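Visit report: Gwilliam materials open day, Apr 8, 2014
Compiled by Myfanwy Wynne

Purpose

The visit was made to see how Gwilliam lays out small sorting stations, and whether the layout would suit the canteen and packing area at Cerkel. The open day ran to a fixed route with four stops. Notes follow in the order walked.

Baling hall

Over 1000 kg of card goes through the Panus baler in a shift, according to the operator. The feed opening is at waist height and the guard interlocks with the ram. Bales were stacked two high against the north wall. Floor markings were worn near the loading door - the same fault we have at Cerkel - and are due for repainting in July.

Wash line

Not running. The screens had been pulled for inspection, so we looked at the mesh only. Clukby supplies replacements on a 30 day lead time, which is longer than I would accept for a wearing part.

Table sorting

The third stop covered sorting by hand-sized item at a table. Three grey bins stand in a row along one side of the tabletop, with white labels at the rims. The signs are handwritten in capitals: BOTTLE, PLASTIC and CAN. Glass goes under BOTTLE, and a plastic drinks bottle goes under PLASTIC. A newcomer could easily get that wrong, and I would write GLASS on ours. The items in use were ordinary canteen waste: brown glass bottles, drinks cans, a water bottle with a blue cap, wrapped packets and clear film packaging. Packets of mixed material have no obvious home in a three-way split. I asked, and was told they go to general waste at the end of the session.

The bins are soft-sided. They are light to lift out, but I doubt they would last long with broken glass.

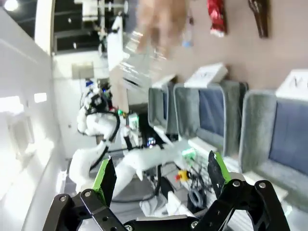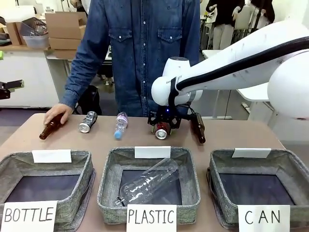

Table sorting, third stop.

Weighbridge and records

Tickets are printed in duplicate and filed by material code. Retention is five years. The clerk keys each ticket in again by hand at the end of the day - a source of error, as she pointed out herself.

Points for Cerkel

Three-bin table layout: worth a trial in the canteen, with rigid bins and printed signs.
Fourth bin for wrappers and film: to be costed.
Clukby mesh: ask for a shorter lead time before ordering.
Floor markings: obtain the paint specification from Gwilliam.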